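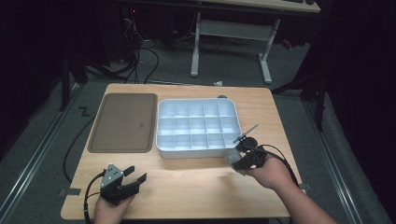 Figure 2. The sorting task at our Givdale site, with a hand-held gripper in each of the demonstrator's hands and the compartment tray still empty.

3.2 Collecting the demonstrations by hand

We began, as many groups do, by steering the robot's two arms from a distance, and we were fond of that set-up for quite a while. It gave us clean recordings, and it had the comfort of showing us straight away whether the arms could reach a given spot. Small parts, however, made it slow and rather tiring. A demonstrator who could drop a washer into its compartment without a second thought at the kitchen table would spend the better part of a minute nudging it over the thin wall of a cell, and the motions we recorded were full of little hesitations that we did not want the robot to learn.

For the Trosar set we therefore moved to the arrangement in Figure 2. The demonstrator holds one gripper in each hand and carries out the task directly on the table, and we record the path of both grippers together with the opening of the fingers. The mat is where the loose parts are put down before each attempt, and the tray is where they should end up. We let people choose which hand to use for which part, and we were pleasantly surprised by how quickly they settled into habits of their own – most newcomers needed only a short practice before their movements looked easy and unforced.

We asked the demonstrators to keep to a few simple manners. They were to start with both grippers raised clear of the table, to work at whatever pace felt natural, and to carry on if they dropped something, picking it up again as they would in everyday life. We did not throw these fumbles away. A robot will drop things too, and it seemed only fair to let it see how a person puts matters right.

The tray was turned a little between attempts, so that the robot could not simply learn one fixed set of positions. In all we kept 276 demonstrations from Givdale, and a further 100 from our partners at Vandimville, whose table is somewhat lower. Each one lasts around 20 seconds.

The price of working this way is that a person's wrist will happily do things that the arm cannot. We checked every recorded path against the reach of the arms afterwards and set aside those that asked too much of the elbow joint. Section 3.3 describes this check, and also how the paths from the two sites were brought to a common table height.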